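Orden en la mesa: charla con el laboratorio Jandstead

Mayo de 2022

214 veces compartido · 9 comentarios

Poco tiempo y muchas cosas que preguntar. La responsable del laboratorio docente de Jandstead contesta entre grupo y grupo, de pie, con el café en la mano. Pide que no salga su nombre. Vale.

Lo primero, la mesa. Negra, mate, casi sin nada encima. "El que llega tiene que ver su sitio y ya está. Si hay que apartar cosas para pipetear, mal empezamos." Antes las pipetas se quedaban tumbadas donde cayeran, cuenta. Alguna con líquido todavía en la punta. Desde octubre hay una norma de dos líneas pegada en la puerta: pipeta al soporte, tubo a la gradilla.

¿Y se cumple? "Bastante. Los primeros dias no." El soporte es de lo más simple, dos patas y una barra azul, y la pipeta se queda colgada en vertical. La gradilla, transparente, va delante. "Me gusta que se vea el tubo entero. Con las opacas andábamos levantándolos todo el rato."

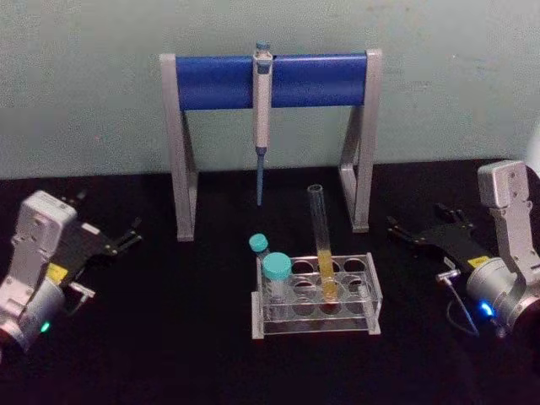 Desde Nigatu opinan otra cosa: que el soporte debería ir siempre a un lado, nunca detrás de los tubos, porque al coger la pipeta el brazo pasa por encima y un día se vuelca todo. Se lo leemos. Se encoge de hombros. "Tienen razón a medias. Si eres zurdo, el lado bueno es el malo. Detrás le sirve a todos."

Seguimos. Volúmenes. Aquí trabajan sobre todo con la de 1.000 microlitros, y marcan el tope en 500 para los que empiezan. "Es por el pulso — con menos líquido se asustan menos." Las puntas, de Starkano, en caja cerrada. Sobre las pipetas no quiere hablar de marcas, que luego le escriben.

Sobre colgarlas insiste mucho. Vertical siempre, gancho bien apoyado en la barra, y sin soltarla hasta notar que asienta. "Parece una tontería. Lo explico en cada grupo y en cada grupo hay alguien que la suelta antes de timpo." El expulsor y el émbolo quedan arriba, a mano. Y la barra se limpia al acabar, con un paño, que es lo que todo el mundo se salta. 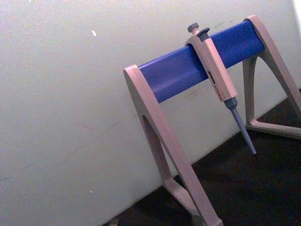 Lo que falta por comprar

La lista es corta. Otra gradilla igual, y un segundo soporte para la mesa del fondo. El presupuesto lo pidieron a Skaltirau y sigue sin llegar. "Si me preguntas qué prefiero, el soporte. Las gradillas se apañan."

Suena la puerta, entra el grupo siguiente. Deja el café fuera y se pone los guantes.

9 comentarios · Compartir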